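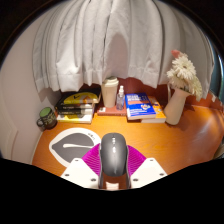
Arkham desk, warm brown finish. Mouse, mat and mug not included.

Arkham Desk
Reltness Office Furniture
Stock code: ARK 611
Availability: made to order

Overview

The Arkham is a single-user wooden desk for home offices, reception areas and study rooms. It has a flat, uninterrupted work surface with no inset panel, leather or cable tray cut into the top. A mouse can be used directly on the surface or on a mat. The grain is fine and shows through the finish. Colour and figure vary between boards, and desks ordered together will be close in tone but will not match exactly. Customers who need two or more desks side by side should order them at the same time and note this on the order form.

The desk ships flat in two cartons. The top is finished before it leaves the workshop and requires no oiling or sealing on delivery.

Specifications

Depth of top: 611 mm
Clear width between drawer unit and leg, at seat position: 445 mm
Mass of drawer unit, empty: 13 kg
Assembly screws, top to frame: 16
Finish, top: satin, warm brown
Finish, underside: one sealing coat, same colour
Drawer unit: left or right, specified at time of order
Feet: adjustable, threaded

The clear width is measured between the inside faces at the narrowest point. Check it against the base and armrests of the chair to be used. Wide task chairs with fixed arms may not go fully under the top.

Work surface

The satin finish has low sheen under diffuse light. Optical mice track on it without a mat. Some older laser models skip where the grain is pronounced, and a mat should be used with these. Any flat mat with a fabric, cork or felt backing is suitable. Do not leave mats with a soft rubber or PVC backing in one position for long periods, as plasticiser can migrate into the finish and leave a dull patch. The patch cannot be polished out.

Mugs and glasses should stand on a coaster. The finish resists brief contact with water, tea and coffee, but standing liquid will whiten it if left overnight. Heat marks are not covered by warranty.

Adhesive cable clips may be fitted to the underside only. Clean the contact area with a dry cloth first. Clips fixed to the upper surface will lift the finish when removed.

Assembly

Two people are needed to turn the assembled desk upright. Place the top face down on a blanket, set the frame over the pilot holes and start all screws by hand before tightening any of them. Tighten from the centre outward. Do not use an impact driver. The slotted holes along the back rail allow for seasonal movement in the top, and the screws in these should be firm but not fully torqued.

Allow around an hour for the frame and top. The drawer unit is supplied assembled and hangs from the two steel brackets in carton 2. Level the desk using the feet after the drawer unit is on.

If the pilot holes do not line up, the back rail has been reversed. The stamped letter on the rail faces the wall.

Care

Dust with a dry cotton cloth. For marks, use a damp cloth and a small amount of neutral soap, then dry along the grain. Do not use ammonia, bleach, abrasive pads or silicone sprays. Keep the desk clear of heaters and out of direct afternoon sun where possible. The colour will lighten with exposure, and objects left in one place, such as a mat or lamp base, will leave an outline during the first year. Move them from time to time.

Light scratches can be touched in with the Hennessy wax stick, warm brown, sold separately. Deeper damage requires the top to be refinished as a whole, as spot repairs remain visible.

Compatible items

Hennessy wax stick, warm brown
Jastar monitor arm, clamp version only (the bolt-through version is not suitable)
Reltness modesty panel, screw fixed
Reltness felt desk mat, grey

Monitor arm clamps must be fitted with the supplied pad on both faces of the top. Fit the clamp at least one hand's width from either end.

Ordering

Orders confirmed by the end of June are built in the July run. Specify the drawer side, as it cannot be changed after the frame is drilled. For technical questions contact Daithí Mulcahy in the workshop. For trade pricing and freight quotes contact Filippos Lazaridis.

Page last revised Sunday, June 16, 2013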